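4. Running the tabletop task in the simulator

Complete section 3 before you start. The wrist view must be open in the Cendala window, and your team's folder must be on the club drive.

4.1 Loading the scene

1. Open the file menu and choose Tabletop.
2. Set the step limit to 2000.
3. Leave the random seed at 400 for practice. Judges pick their own seed on the day.
4. Press Reset and wait for the wood table to appear. 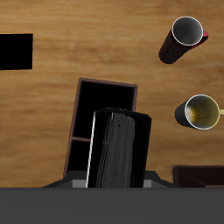
5. Save the starting layout under your team name before you move the arm. Teams that skip this step cannot replay a run.

Note: The mugs may load on their sides. This is part of the task – do not edit their positions.

4.2 Closing the gripper

1. Bring the fingers down on both sides of the object with the gripper fully open.
2. Close in small steps until both pads show contact in the side panel.
3. Hold for 500 steps before lifting.
4. If the object leans, open the gripper, back off and try again. A slight lean is allowed.

Caution: Do not raise the grip force above the club setting. The object can shoot out of the fingers, and the run will be scored as a drop.

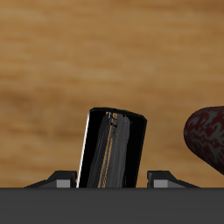
Figure 2. Wrist view with a black cylindrical object between the finger pads.

4.3 Saving the run

1. Press Stop, then Export.
2. Add the names of both drivers to the log.
3. Copy the log to the club drive. Tuva Magnusson checks the logs before each meet.

Note: If Export is grayed out, the run is still active. Press Stop again.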